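1/ I have now walked the old canal path from Skindham to Stostport, in two days. I write a few notes for people who want to try it with a heavy bag, as I did.

2/ The first day is flat and quite long. After the lock at Gornivell there is no shop until evening, so please buy your bread before it.

3/ The bed in the hostel costs 91 if you book by telephone and 120 if you only arrive. I only arrived.

4/ Eoin Ó Dálaigh, who wrote the small guide, says the path climbs 300 metres on the second day. My legs would like to discuss this number with him.

5/ The ferry at Duman stops in January. In other months you ring the bell and wait. I waited long enough to eat both my apples.

6/ Several people asked me what to drink on the way. I don't trust the canal, even with tablets. One big bottle in the morning was enough for me, but I walk slowly and it was cloudy.
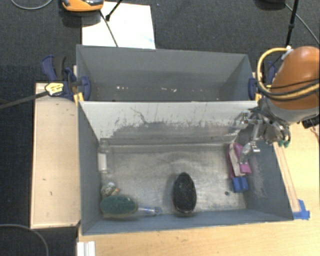
Stostport, 29/09/2019
7/ Clear plastic is lighter than my old steel flask, and I could see how much was left. Next time I go in the other direction, with better socks.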